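Terby pilot at the Emness returns desk
Progress report to Trendora, February

The arm now takes the routine put-away work for 4 hours of each shift. Staff logged 123 stops in the period, 50 of them at cabinet doors. Door handling remains the main open item.

All 19 desk staff have finished the basic training. Two have moved from put-away to inspection, at the same pay. Several asked for more say in when the arm runs, and shift leads now set the hours.

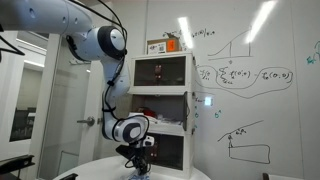
Arm beside the three-tier cabinet, middle door partly open.

Next period: new door routine from Dinu, then a second staff survey.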